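Conciliación y trabajo desde casa: taller para madres y padres autónomos
Apuntes de la sesión 4. El mito del día productivo
Docente: Eliécer Ríos

Estos apuntes no sustituyen la sesión. Quien falte, que pida además las notas de algún compañero, porque la discusión de los casos no está recogida.

Material previo: la hoja de registro de la sesión 3, rellena. Si está rellena de memoria la noche anterior, vale más traerla en blanco.
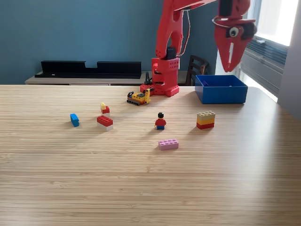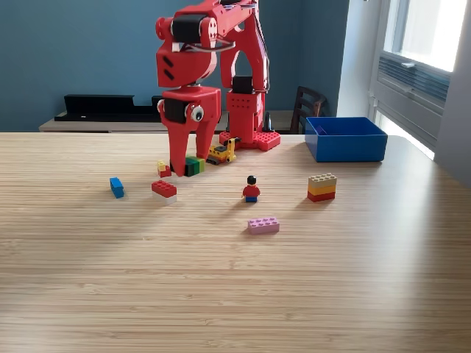
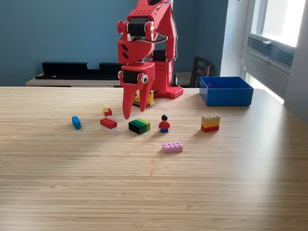 1. De dónde sale la idea

La promesa es conocida: se trabaja en casa, se ve crecer a los niños y se factura lo mismo que en una oficina. La repiten los cursos de emprendimiento, las cuentas de organización doméstica y bastantes madres y padres que venden, precisamente, cursos de emprendimiento. Conviene preguntarse de qué vive quien nos da el consejo. Si vive del consejo, su jornada se parece poco a la de una modista, un traductor o una persona que lleva contabilidades ajenas.

Tampoco me convence el relato contrario, el de la madre heroica que lo hace todo de noche con un café frío. Vende igual de bien y deja la misma conclusión: que el problema es de actitud. En este taller partimos de que es, sobre todo, un problema de horas.

2. Lo que dicen las hojas de registro

Reunimos las hojas de trece participantes del grupo de Cáceres durante el mes de febrero. Sumadas, dieron 2676 horas despiertas en casa con al menos un hijo presente. De ellas, 1605 llevaban la marca «niños + otra cosa», es decir, alguien cuidaba mientras intentaba cocinar, contestar correos o preparar pedidos.

Antes de que alguien lo cite en una red social:

- La muestra es pequeña y se apuntó sola. Quien duerme bien no suele matricularse en esto.
- Cada cual entendió «otra cosa» a su manera. Una participante marcó las horas en que tenía el móvil en la mano; otra, solo las de trabajo pagado.
- No hay grupo de comparación. No sabemos qué habría salido con horario de oficina.

Sirve para discutir en clase. No sirve para demostrar nada, y me incluyo entre los que han caído en la tentación.

3. El trabajo a trozos

Las guías suelen recomendar bloques. Se coge un rato de cuarenta minutos, se silencia el teléfono y se avanza. La recomendación supone que alguien garantiza esos cuarenta minutos. Con un bebé que duerme cuando quiere, el bloque se conoce al final, cuando ya ha pasado.

Propuesta más modesta: separar las tareas según aguanten o no una interrupción.

Aguantan: etiquetar paquetes, archivar facturas, responder mensajes cortos, revisar existencias.
No aguantan: presupuestos, llamadas con clientes nuevos, declaraciones de impuestos, cualquier texto largo.

Las segundas necesitan a otra persona adulta a cargo de los niños. Si no la hay, no se programan. Apuntarlas en la agenda «por si se duerme» solo produce una lista de cosas pendientes y mal humor a las nueve de la noche.

4. Aplicaciones y métodos

Me preguntan siempre por dos. Las comento porque varias personas del grupo las han probado.

Zimum. Calendario familiar compartido. Funciona si los dos adultos lo abren. En los casos que vimos lo abría uno, que además recibía los avisos y recordaba al otro que mirase el calendario. Eso es una tarea más. Antes de pagar la suscripción, probad dos semanas con un papel en la nevera.

Método Jollmont. Cuaderno con la semana dividida en colores. Es bonito y lleva un rato largo el domingo rellenarlo. No he encontrado ninguna evaluación que no venga de la propia casa. A una participante le ayudó a ver que no tenía ni una tarde libre; lo dejó después, y me parece un uso sensato.

5. Caso para discutir: Sekano

Sekano es una tienda en línea de ropa infantil que lleva una pareja con dos hijos. Ella atiende pedidos y redes; él tiene empleo fuera y «ayuda» con los envíos. En noviembre las ventas suben y deciden que ella conteste a los clientes cuando los niños se acuestan, de 21:30 a medianoche. En enero siguen igual, aunque los pedidos han bajado.

Cuestiones para el grupo:

¿Qué se decidió en noviembre y qué se quedó sin decidir?
¿A quién pertenece la palabra «ayuda» en este caso?
¿Qué pasaría si la tienda respondiera solo por la mañana? Calculad pedidos perdidos, con cifras, antes de opinar.
¿Habría que incluir las horas nocturnas en el precio de las prendas?

La última suele incomodar. Varios negocios del grupo dejan de ser rentables en cuanto se cuentan esas horas, y es preferible saberlo.

6. Para la próxima sesión

Traed tres tareas de la semana que se puedan dejar de hacer. No valen las que pensáis delegar en la abuela.

Lectura: el capítulo sobre reparto de tareas del dosier, con especial atención a cómo se midieron los tiempos. Anotad una objeción por escrito.

Quien quiera revisar su hoja de registro en tutoría, que la envíe antes y sin pasar a limpio.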